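Workshop notebook, April, 7:40 am

Oil finish trials on the plank offcuts, second round. The Lasteo hardwax is still my favorite by a mile (goes on like soft butter, hardly smells), but the Neketti blend has grown on me since I stopped putting it on so thick.

Planks with seams between them are on my mind, for the bench top and for how finish pools in the gaps.
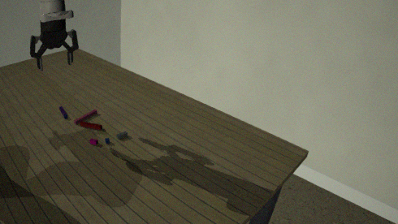
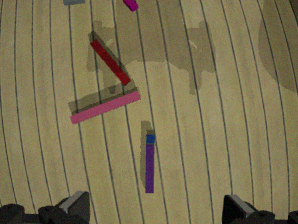

Plank tops, both with thin dark seams. Second one is the paler.

So, today's numbers. Cut 10 strips, sanded them all to the same grit, wiped them down and gave each one 2 thin coats. Shop was at 59 degrees when I started, a bit chilly for the Neketti - it stayed tacky way past lunch and picked up dust like crazy. Lasteo didn't seem to mind at all!

Seams are the real headache. Finish creeps down in there and sits, then weeps back up overnight and leaves a shiny line. Tried a folded card to drag it out, works okay. An old toothbrush works better (if you wipe it every pass).

Still to do: order more pads from Flustuvberg, try one strip with the heater on, and find the lid to the small can.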